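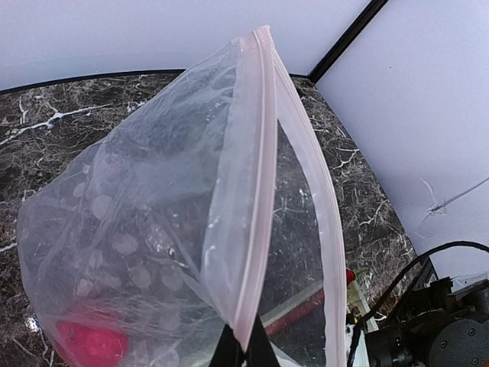
The Shopping List Before the Shopping List

By the time our second robot arm was approved, I had already spent a good chunk of the money in my head. New arm, new gripper, done, right? Then Velimir Dimitriou, who has been buying lab equipment at Virkgate a lot longer than I have, slid my one-line request back across the desk and asked what it was going to be bolted to.

Good question! I didn't know. I also didn't know how many cables it needed, where they'd plug in, or what we'd do the morning a fingertip wore out.

So this spring I started over, and I started with the job. We want arms that can pack groceries, and that means handling bags. Bags are awful (I say this with love). A cabbage stays more or less cabbage-shaped wherever you put it, but thin plastic film folds, shines under the lights and changes shape every time you so much as breathe on it. If you're planning a purchase like ours, write down the most annoying object you'll ever ask the thing to hold, and take that to the sales call.

I did, and two quotes fell apart on the spot. One rep had a lovely slideshow of boxes. Boxes! We were very polite about it. 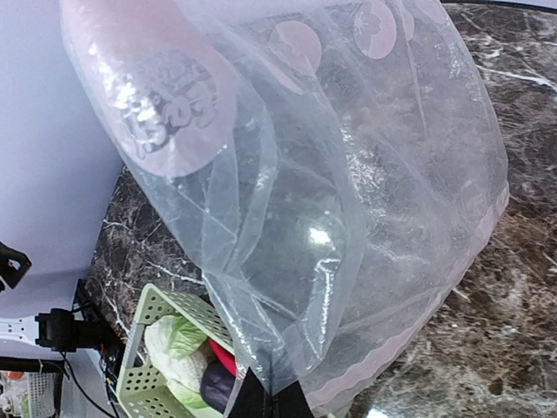 Virkgate Household Handling Team

The quote we liked best came from Posov, and the fingers are what sold me. They're narrow at the tip, and you can swap them yourself with ordinary tools. Baluyot had a stronger gripper for less money, but I kept picturing it trying to get hold of one layer of plastic. We asked both companies for a two-week loan. Posov said yes and Baluyot offered a video call, so that was that.

Then came the little stuff, and oh, the little stuff. Mounts, clamps, spare cables, a power strip with enough sockets, a wrist camera for each arm, wall panels, a countertop. I put it all on its own sheet and the total came to $2,529, which I would have sworn was a typo. I went through it line by line with a sandwich in one hand, and it was right. None of those items had been in my original request.

Groceries and bags get their own line too. We go through a lot of zip bags, and I now order them in boxes of 100 and hide one box in my office. Velimir thinks this is excessive, but he also knows which drawer it's in.

The bigger argument was one arm or two. I'd hoped we could get by with one for a while and put the savings into spares. But picture opening a zip bag with one hand and nothing to brace it on. You want one gripper pinching the end of the zip strip and another on the open side, and then you have a mouth you can put something into. Two arms it was, and the savings went poof.
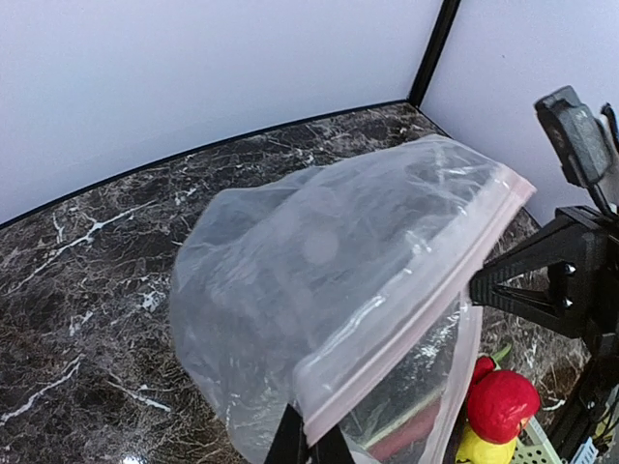 What I'd Budget Differently

Lead times, for a start. Posov's paperwork said 23 days and I planned a whole month around it without asking whether that included the mounts. It didn't. Get the delivery date for every part in writing, even the boring brackets.

I'd also budget people's hours. Grurkum, the outfit that handles our service contract, quoted 60 hours for setup and training across the team, and I tried to haggle it down. We used every one of them, and then I was on the phone asking for more at four in the afternoon like a kid who forgot her lunch.

And buy the spare fingertips up front! We ordered ours in March, separately, and paid shipping twice.

Next year's request is already on Velimir's desk. It runs to three pages now, and page one is all clamps and cables.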